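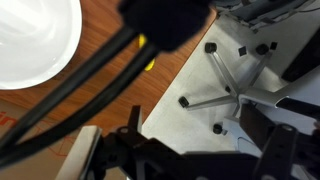

**Does food-grade mineral oil really do anything for a wood table, or is it just a ritual?**

Posted by Marlene Vasconcelos, Jan 29, 2020

I bought a secondhand dining table in October. The seller told me it had been oiled every month with a product called Kundalwood and that I'd ruin it if I stopped. A 2-bottle pack is $30, which seems like a lot for what the label says is mineral oil and orange scent.

I skipped the last couple of months on purpose. The table looks the same to me. We eat on it every day, we wipe it with a damp cloth, and the only marks are the ones it came with. My sister says the wood is "drying out" and I won't see it until it cracks. That sounds like something the people who sell oil would say. Is there a real reason to keep doing this?

**Darius Paju**

Depends on what's on the surface now, and the seller may not have known. Put a few drops of water on a spot that doesn't show and leave them for ten minutes. If they sit up in beads and wipe off clean, there's probably a film finish on there (lacquer, varnish, poly) and the oil has been going on top of it and then onto your sleeves. If the water soaks in and leaves a dark patch, the wood is bare or close to it and some kind of oil or wax is worth the trouble. Old wax can also make water bead, so wipe the test spot with mineral spirits first.

As for drying out, wood moves with the humidity in the room. Oil on the top slows that down a little at best. Tables crack because one winter the heat ran nonstop, or because somebody screwed the top down tight so it couldn't move. I'd look underneath at how the top is attached before I spent $30.

If it does need oil, drugstore mineral oil is the same stuff. It never hardens, so you'd be redoing it forever. I'd rather put on a proper wiping varnish once — more work, but then you're done for years.

**Jucélia Bastos**

I use Kundalwood on everything and my tables look great. You get what you pay for!!

**Eun-seong Sung**

Agree with Darius on the water test, less so on the varnish. If it's been oiled for years you'd have to get all that oil out first or the varnish may not dry, and I wouldn't trust one wipe of spirits to do it. I lost most of a month to a sideboard that stayed tacky.

Marlene, if the water beads, just keep wiping it down and put coasters under hot mugs.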